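## Unit 4: Looking after the gripper on the teardown cell

Notes for the second-year automation group, Pisovholm site. Read these before the lab session in September. Bring the cell logbook page you were given in Unit 3.

The teardown cell is a single arm with a two-finger gripper, working over a flat table. It handles small electronic enclosures and opens, holds or turns them so that parts can be removed. The arm itself needs little from us between yearly services. Most of the stoppages in the logbook come from the gripper, and most of those come from the fingers.

### Before you touch anything

1. Finish or abort the running program. Don't use the emergency stop for this unless you have to.
2. Move the arm to the service pose. On our cell this is stored as position 4.
3. Switch the controller to manual and take the key with you.
4. Shut off gripper power at the side panel and hang your tag on the switch.
5. Wait for the status light on the panel to go out.

If two people are working on the cell, there are two tags. Palesa Matlala keeps the spare tags and will sign you out a set. A tag is removed only by the person whose name is on it.

### Finger inspection

Wipe each finger with a lint-free cloth and the mild cleaner from the Fomon kit. Solvent makes the finger surface shiny and hard over time, and a hard finger slips. Look at the following with a hand lamp:

- the gripping face, for cuts, flat spots and bits of plastic pressed into the surface
- the upper end, where the finger meets its mount, for cracks
- the fasteners, for paint marks that no longer line up

The paint marks are put on after torquing. If a mark is broken, the fastener has moved, and it should be taken out, cleaned and refitted. Tightening it where it stands is not enough. Write the finger number in the log as well as the side, as fingers get swapped left to right and the history is lost otherwise.

Fingers are replaced at 90 hours of gripping time or when a cut is deep enough to catch a fingernail, whichever comes first. Gripping time is not the same as run time. You will find it on the second page of the gripper menu. At the last service our cell showed 3,413 grip cycles since the counter was reset, and the fingers came off early because of a flat spot on the left one.

### Changing a finger

Support the finger with one hand while you take out the fastener. Lay the old finger on the tray with its gripping face up. Clean the seat on the mount, check it for burrs, and only then offer up the new finger. It should seat without being forced. If it rocks, take it off and look again, as a single chip under the seat will put the tip out by more than the program can tolerate.

Torque to the value on the card inside the cabinet door. The card was revised after the Sisgate fingers came in, so ignore the value penciled in the older binder.

### Resetting the zero

With new fingers on, the controller still remembers the old closing position. Restore power, keep the controller in manual, and run the zeroing routine at low speed with nothing between the fingers. Run it twice. If the two readings differ, the finger is not seated or something is on the gripping face.

Save the new zero under the next free number. Don't overwrite the previous one. We need it to see how the fingers wear.

### Checking clearance over the part

Students usually check the fingertips and forget the rest of the gripper. The body above the fingers is much wider than the fingers are, and it comes down with them.
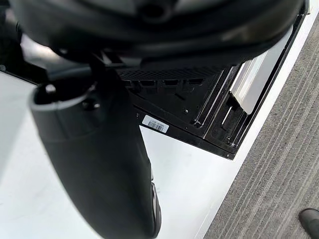 Clearance has to be checked for each new part, with the arm in manual and the speed turned down. Bring the gripper in from above and stop before contact. Then look at three places: the tip, the side of the finger, and the underside of the housing. An open enclosure with a grille at one end is a good part to practice on. The big round housing hangs over the grille and hides some of it from above, so the gap there has to be judged from the side. Inside there is an upright metal panel and a raised rail, and both need to be in your clearance sketch. Measure their height above the table, not above the floor of the enclosure. Also mark the barcode label on the outer face in your sketch, and keep the grip point off it if the part has to be scanned afterward.

Record the lowest safe height for the part on the part sheet. The Makhubela sheets have a box for it at the top right. On the older sheets, write it next to the part number.

For a part that sits at an angle to the table edge, turn the gripper to match the part. Moving the part to suit the gripper works once, but the program will be wrong for the next one placed by the fixture.

### Test run

Run program 184 at low speed with a scrap part. It picks, lifts, holds and sets down, then opens fully. Watch the first cycle with your hand on the enabling switch. Things to note:

- Does the part turn in the grip as it is lifted?
- Do both fingers reach the part together?
- Is there any new noise as the gripper opens?

If the part turns, check the zero before you raise the grip force. Too much force will bend a thin plastic wall, and the part will then fail at the next station where it is much harder to trace.

### Log entry

Each entry needs the finger numbers (old and new), gripping time at removal, both zero readings, the torque used, the result of the test run and your initials. A one-line entry saying "fingers changed" will be sent back.

### For the lab

Work in pairs. One person does the left finger and the other does the right, and each checks the other's paint mark. Each pair hands in a clearance sketch with the lowest safe height filled in, plus a copy of the log entry. Safety shoes are required inside the cell line, including for whoever is holding the checklist.

Reading for Unit 5: the cable section of the arm manual, up to the page on strain relief - skip the part on external hoses, which our cell does not have.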